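Hands or claws? Our spring gripper bake-off

If you've been following along since January, you know I have been itching to put the Clandov hands up against our trusty Metari two-finger gripper, and this month I finally got to do it! Everything ran in simulation, on the kitchen counter setup, with the same pair of arms and the same controller settings, so the only thing that changed was what we bolted (okay, clicked) onto the wrists.

I ran 1,000 tries with each one. The job was simple to say and annoying to do: pick up a piece of produce, carry it over the counter, put it in the bowl. The two-finger gripper got 92 more pieces into the bowl than the hands did, and I'll admit I was rooting for the hands, so that stung a little. Its trouble spot was anything round and squat. If it came in even slightly off center, it pinched one side and the thing squirted away across the counter.

The hands almost never squirted anything. What they did instead was take forever to make up their minds. I had 7 grasp shapes loaded and the planner kept flipping between two of them on the way down (you can watch the thumb twitch, it's kind of sweet). Switching the controller over to Kivi calmed that down a lot, and I wish I had done it before the first batch and saved myself a weekend.

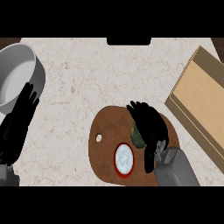
The other thing I'd change is the approach angle. Coming straight down works fine for a claw, but a cupped hand hides most of whatever it's grabbing, and our overhead view goes pretty much useless right when you want it most. I tried adding a wrist view through Huris and the late misses dropped off, although each run got noticeably slower and my laptop fan had opinions.

I'm up to 2,442 runs now if you count all the side tests, and the logs are in the shared folder for anyone who wants to dig through them. Next up is softer fingertip settings on the hands, plus a rematch with the wrist view on for both. If you have a grasp shape you'd like me to throw in, send it over before I start the next batch!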